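About Mapplebeck Belt & Strap

Welcome, and thank you for stopping by! If you've landed on this page you are probably either looking for our opening hours (they're on the Contact page, and yes, we do close for lunch) or you're one of those people, like us, who wants to know a little about who you're buying from. Pull up a chair. We do tend to go on a bit.

We make belts, bag straps and dog leads in a former seed store on the east side of Brokton, and we have been at it for 20 years this spring.

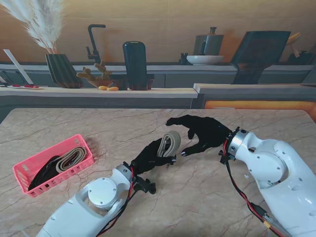
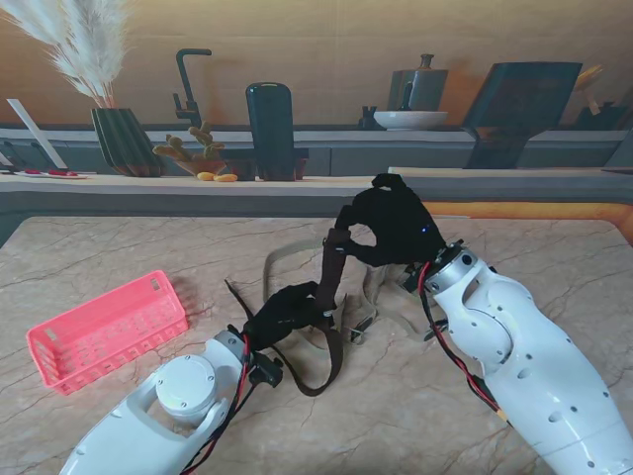
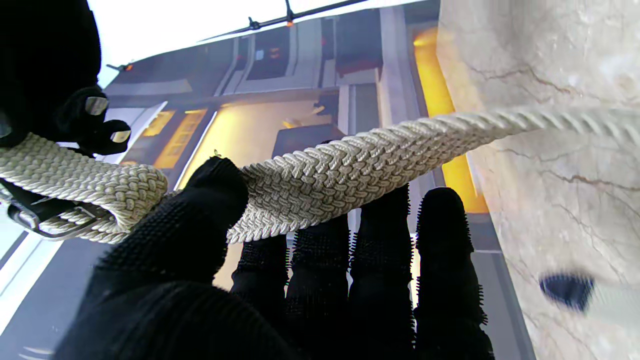
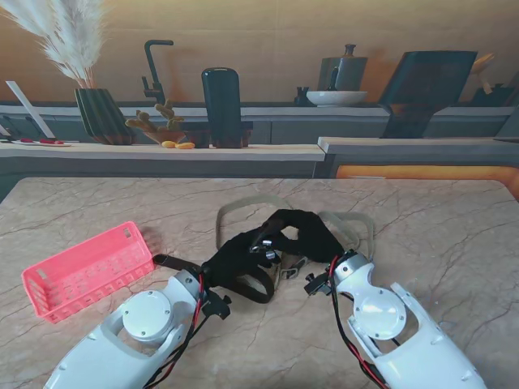
The business began with Ruth Horrocks and a broken belt. Ruth was teaching home economics at the time, and she had a braided belt from her mother that had finally given up at the buckle end. She took it to three different shops and was told by all three that it would be cheaper to buy a new one, which annoyed her so much that she went home, unpicked the whole thing on the kitchen table and taught herself how it was put together. It took her most of March. Then her sister wanted one, and a couple of the other teachers, and by the following winter she had a waiting list taped to the refrigerator and very little room left to cook.

Mervyn Ellwood came along in the second year. He had spent his working life in harness making and had retired, or so his wife believed, and he walked into Ruth's stall at the Saturday market and told her that her edges were a disgrace. She offered him a job on the spot. Mervyn still comes in on the days he feels like it, and every one of us has learned to finish an edge under his eye, sanding and burnishing and then doing it over when he runs his thumb along it and hands it back without a word. We wouldn't be half as good without him (please don't tell him we put that on the website).

We moved into the seed store when the garage could no longer hold the cutting bench and Ruth's car at the same time. It's a lovely old building with tall windows and a floor that slopes toward the loading door, so anything round that you drop will be waiting for you down there at the end of the day. In winter we wear a lot of sweaters.

These days Ladi Nwankwo runs the workshop. Ladi started with us as a summer helper, packing orders and sweeping up, and he turned out to have a wonderful feel for braiding. The wide braid we call the Bolusier is his design, and it is still our best seller by a long way. He worked on it for the better part of a year, trying to get a braid that would take a buckle prong anywhere along its length without opening up into an ugly gap. If you've ever lost or gained a few pounds over the holidays you'll see why people like it so much!

Kelly Entwistle looks after orders, repairs and pretty much everybody who calls or writes. If you have ever sent us a belt in a padded envelope with a note saying "the dog got it," Kelly is the one who wrote back. She keeps the repair book, and last year there were 301 repairs in it, a new record for us. We mend our own work free of charge for as long as you own it, and we'll mend other people's work too, for a fair price, if it can be done well. Sometimes it can't, and then Kelly will tell you so and send it home.

Clive Dobson does our cutting, and he also teaches the evening class. The class is small, it runs for six weeks, and at the end of it you go home with a belt you made yourself and probably a sore thumb. Over 300 people have been through it by now. Two of them met at the cutting bench and have since gotten married, and Clive made the collar their dog wore to the wedding. Spaces for the fall class open in early summer and fill up fast, so do get on the mailing list if you're interested.

A word about sizes, as it comes up nearly every day. Our belts are measured from the fold at the buckle to the middle hole, and that number is the one that should match you. So if your old belt fits best at 36 inches, measured that same way, then a 36 is what you want from us, whatever it says on your jeans. If you're not sure, lay your favorite belt flat, measure it, and give Kelly a call. She would much rather talk it through with you than have you guess.

You can find our things in our own shop at the front of the building, at the Zekgate craft fair every fall, and of course right here on the website. If you'd like to see the workshop itself, visitors are welcome most afternoons. Ring the bell twice, because the first one usually gets lost behind the sewing machines, and ask for Ladi or Kelly.

Page last updated June 2026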